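Section 4. Desk Tidy Task (sorting small items into an organizer)

Read section 3 first if you havent calibrated the grippers. Values from a previous table do not carry over.

What to expect

People write in asking if the Gelgate can clean up a desk on its own yet. Short answer, partly. Pens, brushes, rulers into a divided box: yes, with a decent set of demos. Loose paper, no. Cables, no. Anything with a cap that might come off, try it and see. Dishes and laundry are in section 7 and you should lower your hopes before you get there.

A person does this job in seconds and doesn't look. The arm looks, stops, looks again. Plan for slow.

4.1 What you need

Two hand-held grippers, charged
One divided organizer, two or three compartments
White board or sheet, big enough to cover your work area
Items to sort, one type to begin with (paintbrushes are good, thin handle, easy to see on white)
Flokuvmont recorder software, installed and logged in

4.2 Setting the table

1. Clear the table. Lay the white board flat, push down the corners.
2. Put the organizer toward the back of the board. Leave open space in front for both grippers.
3. Turn it so the dividers run front to back. Sideways works too but then ALL your demos have to be sideways.
4. Place one item on the board, lying flat, not touching the organizer.
5. Overhead light on. No desk lamp from the side, it throws glare on shiny walls.

Caution: clear plastic organizers are the hard case. The walls are mostly edges and reflections, and the policy will sometimes aim straight through one. Start with an opaque box if this is your first task. Move to clear once that works.
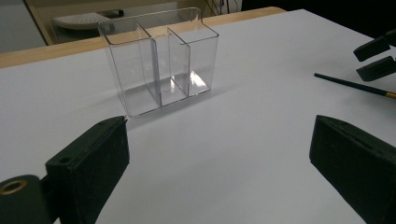
4.3 Recording

1. Pick up both grippers. Fingers open, pointing down and slightly forward.
2. Start the recorder. Wait for the second beep. The first beep is only the storage check.
3. Hold still for a moment, then reach for the item with the closer hand.
4. Close on the handle near the middle. Grab too near the tip and it swings.
5. Lift well clear of the organizer rim before moving sideways. Dividers can stand higher than the outer walls on some boxes so check yours.
6. Tilt the item upright over the compartment you want. Use the other gripper to steady the box if it slides.
7. Lower, open, back out straight up.
8. Stop the recorder. Reset the table. Go again.

Keep each demo under 20 seconds. Longer ones get trimmed on upload and you may lose the release.

Note: same compartment every time for the same item. If brushes go left in half your demos and right in the other half, the arm will hover over the divider and do nothing. We get this support ticket a lot.

Note: shift the item's start position between demos. Small shifts, then larger. Move the box too, after the first batch.

4.4 How many demos

Opaque box, one item type: 400 is a fair start. Clear box, double it. Narrow middle slots need more again and we still don't recommend them for anything thicker than a pencil.

Delete bad takes the same day. You won't remember wich ones they were.

4.5 First run on the arm

1. Mount the fingers from one hand-held unit on the arm, or use the matching spare set. Fingers must be the same type you recorded with.
2. Speed to 4 on the dial. Not higher on a first run.
3. Hand near the stop button. Keep it there.
4. Put one item down. Press Run.
5. Watch the descent. If the fingers touch the rim, stop, back off, start over.

Caution: thin acrylic cracks. The arm doesn't feel light contact and will keep pressing. Do not tape the box down for first runs, let it slide.

Caution: keep faces and loose sleeves out of the reach area.

4.6 Troubleshooting

Arm stops above the box, doesn't release. Mixed compartments in your demos, see note in 4.3.
Arm hits a clear wall. More demos with the box moved around. Check for glare.
Item drops early. Grip too near one end, or worn finger pads. Replace pads.
Misses a thin handle. Recalibrate, section 3. Fingers may be bottoming out on the board.
Error 9 on upload. Disk full on the recorder. Clear it, upload again, no need to re-record.
Worked in the morning, fails in the afternoon. Sunlight. Close the blinds or record some demos in the afternoon.

4.7 Is it worth it

For one desk, no. Pick up the brush yourself. For a bench that gets reset the same way all day, maybe, if somebody is nearby to clear the misses. Don't leave it running unattended, this release isn't rated for that.

Mixed items are covered in section 5. Finish a single type before you go there.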